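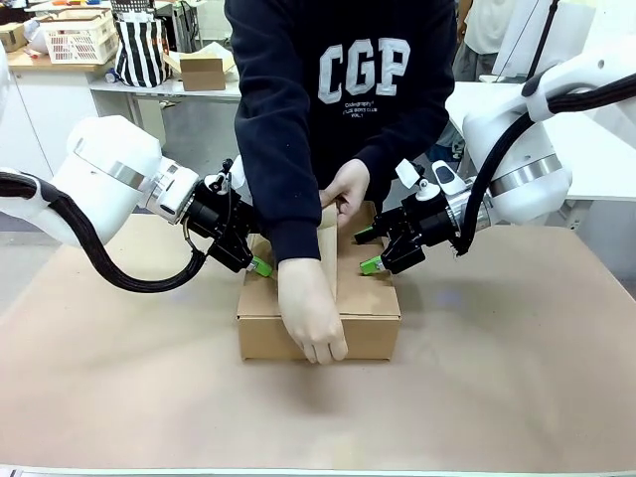
When does the buyer of a flat that is not yet built start to pay for it?

On the day of reservation, in most cases, with a small fee, and after that in steps which follow the work on the building site. The bank loan normally comes in only for the larger steps near the end.

This is the short reply which Hanne Lappalainen gives to the people who come to her sales office on the old harbour road. The long reply takes her most of an hour, and she has learned to put the kettle on before she begins.

She sells homes in Vitangate, a group of three apartment houses which is going up on the land of a former timber yard. When the last house is ready there will be 332 flats. The smallest ones have one room and a kitchen corner, and the largest have four rooms and a terrace towards the water. At the moment of my visit, only the first house had a roof. The second one was up to its fourth floor, and of the third there was a hole in the ground with a yellow pump in it.

Still, more than half of the homes in that hole had a name beside them on the plan on Lappalainen's wall.

I wanted to understand what makes a person sign for a home he cannot walk into. I am myself a tenant, and I moved to this country as an adult, so the whole matter of buying was strange to me. I expected that the answer would be price. It is partly price. But the people I met spoke more about time.

Lenuța Tudose, a hospital pharmacist, reserved a two-room flat on the third floor of the second house. She had looked at older flats during one whole winter and lost four of them to other buyers. Each time she had to decide in an evening.

"With the new one I had three weeks to read the papers," she told me. "I read them with a dictionary of law words, and then I read them again. In the old flats they wanted my answer before I had taken my shoes off."

Her reservation fee was 400 euros. It was to be taken off the price if she went on, and given back, less a handling charge, if she did not. She went on. At the signing of the contract she paid a first part, and the next part fell due when the frame of her house reached its full height. A further one will follow when the windows are in. The remaining sum, which is the biggest, is paid against the keys.

What she did not read carefully enough, she admits, was the list of choices. The price covers one kind of floor, two kinds of kitchen door and white tiles. Everything else is an extra, and every extra has a last date. Tudose wished for a second socket beside the bed and asked for it nine days too late. The wall had been closed already. She will live with an extension lead.

Rui Coelho has made a profession of such lists. He worked for twelve years as a site manager, and now he goes with buyers to the inspection before handover, with a torch, a spirit level and a roll of blue tape. On the day when I followed him he was in the first house at Vitangate, in a corner flat on the second floor, and the young couple who had bought it walked behind him very quietly.

He opened every window and closed it again. He ran the shower and watched where the water went. He put his palm flat on the bathroom wall and moved it slowly, like a doctor. After two hours there were 31 pieces of tape in the flat, and the couple looked rather pale.

"It is a normal number," he said to them. "If I find three, I become worried that I am getting old."

Most of the tape marked small things: paint on a hinge, a scratch in the sink, a door which touched its frame. Two were more serious. The bathroom floor did not fall enough towards the drain, and the fan in the kitchen gave no pull at all. The builder has a fixed period to correct such faults, and Coelho advises buyers to hold on to the part of the money that the contract lets them hold until he has been back. Not all of them do so. They have given notice to their landlord, and they want to sleep in the new place.

The builder is Laitinen, a family company which before Vitangate had made mostly row houses and one school. Its project engineer, Teemu Jääskeläinen, met me in a site cabin where the floor was covered with grey cardboard against the mud. He was friendly, and he did not hide that the timetable had been a trouble. The first house should have been ready in November. It was ready in the spring, and the handover letters carried the date 29/03/2022.

The reason he gave was the lifts. One part for the doors did not arrive, and without a working lift the building could not be approved for people to move in. For many weeks there were finished kitchens on seven floors and nobody allowed to cook in them.

I asked him what the buyers received for the delay. He explained that the contract has a sum for each week after an agreed limit, and that a buyer from the upper floors had been paid 787 euros in total. He thought it fair. The buyer, whom I telephoned later, thought it was less than one month of her rent, and she was right about that also.

Then there is the question of what a new flat costs when one lives in it. The monthly charge at Vitangate is low in the first years and becomes higher when the housing company begins to pay back its own loan. This is written in the brochure, on page fourteen. Wenjie Yao, who advises first-time buyers at a small office across the river, asks all of her clients to find that page themselves and to show it to her with a finger.

She makes them also a simple table. In one column stands the charge in the first year, and in the other the charge when the loan payments have begun. For one family which was looking at a four-room flat, the second figure was 1340 euros a month, before any payment to their own bank. They chose three rooms instead, and the son has got an alcove with a curtain.

Yao does not tell people to buy or not to buy. She asks how long they intend to stay. For less than five years she would look at something older, she says, where the first owner has already carried the costs of newness.

Before I left I went once more to the sales office. Lappalainen was moving a small magnet from one square on the plan to another. A man had changed his flat on the fifth floor for one on the sixth, in the house that was still a hole. He wanted to see the ferries, and she had taken him up the scaffolding of the neighbouring house to check whether he would.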